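Small case twists when gripper closes beside the tray (Druron arm, Gremus simulation)

Community help > Cells and workstations > Set-up and calibration

Posted by Tharushi Biswas

Good morning to all. I am setting up a small pick cell in Gremus before we build the same thing on the floor in Flemwood, and I am stuck with one pick that fails more often than it works.

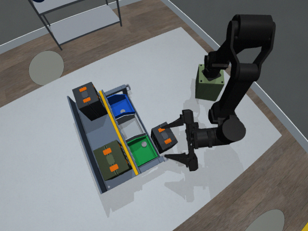
The task is simple to say. The arm must take the small black case from the mat, next to the divided tray, lift it and put it on the left side of the yellow bar with the larger cases. The larger cases I can pick without any trouble, also when they are already inside the tray. Only the small one makes difficulties, and only when it stands near to the tray on the side of the bins. If I move it to the open part of the mat, the same program works every time.

What happens is this. The gripper comes in low from the side with the fingers wide open. When it closes, the lower finger seems to touch something before it reaches the case. The case then turns a little, one finger slides along the edge near the latch, and at the lift the case either hangs crooked or stays behind. In the contact log I can see a contact between the finger and the outer rail of the tray in some of the failed runs, but not in all of them, and this is what confuses me.

Settings which may be important:

Arm: Druron, on the standard box pedestal
Gripper: Lappalainen two-finger, the pointed fingers
Approach: side approach, wrist horizontal
Closing force: default from the Lappalainen library
Time steps: 2,000 per second (I tried 1,750 also, no difference that I could notice)
Case: rigid body, latches are part of the same mesh

I have already tried to close more slowly. It helped a bit, but then the case was pushed instead of turned. I have also tried more friction on the fingers, and this made the lift better but the twisting worse. My colleague thinks the pedestal should be moved further from the tray. I would prefer to avoid this, for the pedestal position is already agreed with the people who make the floor plate, and they want to drill in July.

My questions are: is the approach wrong, or the calibration, or is it a fault of the simulation which I will never see on the real cell? And how do you check which one it is?

Thank you for your patience with my English.

Reply from kettle_and_pliers

Put the case further from the tray. We had the same and a bit of tape on the floor to mark the place solved it.

Comment from Tharushi Biswas
Thank you, but the cases come to the mat from a person and he will not always put them in the same place. I would like the cell to manage it also when the case is near.

Comment from kettle_and_pliers
Then more tape

Reply from Upendo Wanyama
(marked as accepted)

I had a very similar fault last year with a Druron arm and a tray with high sides, so I will write down the order in which I looked at things. I am also not an English speaker from birth, please ask if something is not clear.

First, do not touch force and friction for the moment. Put both back to the default. When you change them while the geometry is wrong, you get a different failure each time and you learn very little from it. I lost many evenings like this.

Start with the tool point. In Gremus, the Lappalainen gripper is delivered with the tool point in the middle between the fingertips when the fingers are closed. But the pointed fingers do not travel only sideways. As they open, the tips also come back a little towards the palm. If your program calculates the approach from the closed position and you drive in with the fingers fully open, then during closing the tips move forward, and the place where they meet is not the place you planned. With a large case you do not notice it. With a small case beside a rail you notice it very well.

To test this, take the tray out of the model completely (hide is not enough, the collision shape stays active when you only hide it) and run the pick with the small case in exactly the same position. If the case still twists, the tray is not your problem and you have a tool point which is wrong. If it is clean, the rail is the problem. In my cell it was both, and I suspect that yours is the same, for you tell us that the rail contact appears in some of the failed runs and is missing in others.

How I corrected the tool point:

1. Put a thin pin in the model, standing upright on free mat, away from everything.
2. Drive the gripper to the pin, with the opening you really use for the pick, and not fully open.
3. Close slowly and stop at the first contact. Look which finger arrives first.
4. Shift the tool point sideways by half of the remaining gap and repeat until both fingers touch in the same step.
5. Rotate the wrist by 90 degrees and do it again. If the error turns round together with the wrist, it belongs to the gripper. If it stays in the same direction in the room, it belongs to the base frame of the arm, and you must look at the pedestal.

Please do not jump over step 5. I did, and I corrected the gripper for an error which was in the pedestal. After this every pick on the other side of the mat was wrong.

About the pedestal: your colleague can be right that something is wrong there, but I would not move it yet. Check only that the base of the arm has the same origin as the top of the pedestal in the model. In the Gremus library the Druron arm has its zero on the underside of the mounting plate, while many people draw the pedestal with the zero at floor level and then type in the height by hand. A plate which is drawn but not counted gives you an error in height that is small and always the same. With a low side approach, that is already enough to bring a finger to the rail.

Second, the opening. You write that the fingers are wide open. For the small case this is much more than you need. Each millimetre of opening outside the case is a millimetre which must pass beside the tray. I make an opening for each size of case: width of the case plus a margin. My margin is 23 mm in total, divided over the two sides. It sounds little but with a good tool point it is comfortable. Keep the wide opening only for travelling when nothing is near.

Third, the direction. You have one finger on the far side of the case and the other one coming down near the corner of the tray. This finger has no room. Either turn the wrist, so that the line between the fingers runs parallel to the long rail, or come from above. From above is what I use in the end. With the pointed fingers you can go down quite close to the rail, and the lower finger does not exist any more as a problem, both have the same free space. But then you must look where the latches are. If a finger lands on a latch, the contact is on a small raised piece and the case will turn round it, even when all your numbers are perfect.

This brings me to the last thing. You say that latches and case are one mesh. What does Gremus use for the collision shape? If it makes a convex hull round everything, the latches push the hull outwards and the finger touches a surface that you cannot see. Switch on the display of collision shapes and look at the lid from the side. I would make the latches a separate body, fixed to the case, or give the case a plain box for collisions and let the latches be only for the eye. The second one is faster but less true, so do it only if you never grip on the latch side.

Regarding the time steps, I would leave them. I do not believe that it is a fault of the simulation. The real finger will also hit the real rail.

Comment from Tharushi Biswas
This is very helpful, thank you. I did the test without the tray. The case still twists, but less, so you were right that it is both. With the pin I found that one finger arrives earlier, and when I turn the wrist the error turns with it. So it is the gripper and the drilling can stay where it is planned. I am very relieved.

Comment from Upendo Wanyama
Good. Did you look at the collision shape?

Comment from Tharushi Biswas
Yes, it was a convex hull. The finger was stopping before the lid. I have now separated the latches. With the smaller opening and the approach from above it is almost always clean. The failures which remain are when the case stands with one corner against the rail, then there is no place for the finger at all.

Comment from Upendo Wanyama
For this position I push the case away first. Fingers closed, touch it low on the side, move slowly along the mat, then open and pick normally. Make the push longer than you think, and look that the arm does not go with its elbow over the tray while it does this.

Reply from M. (workshop)

Agree with most of the above, I want to add only for the real cell. When the gripper is mounted, do the pin test again and do not copy the offset from the simulation. The fingers on ours were not fitted the same way as in the drawing, one had a shim under it from an earlier job and it was written down nowhere. After that we check it each time the fingers come off for cleaning. Also tighten the pedestal bolts before you calibrate and not after, otherwise you calibrate twice.

And the tray must be fixed to the mat by something. If it can slide, a light touch from the finger moves it and then all the bins are in the wrong place for the next job.

Comment from Tharushi Biswas
How do you fix it? We wanted to use the small brackets on the corners of the tray but I am not sure that they are strong enough.

Comment from M. (workshop)
We use dowels from underneath, through the mat. The brackets I would keep for lifting it out. Ask your floor plate people if they can drill for the dowels at the same time as for the pedestal.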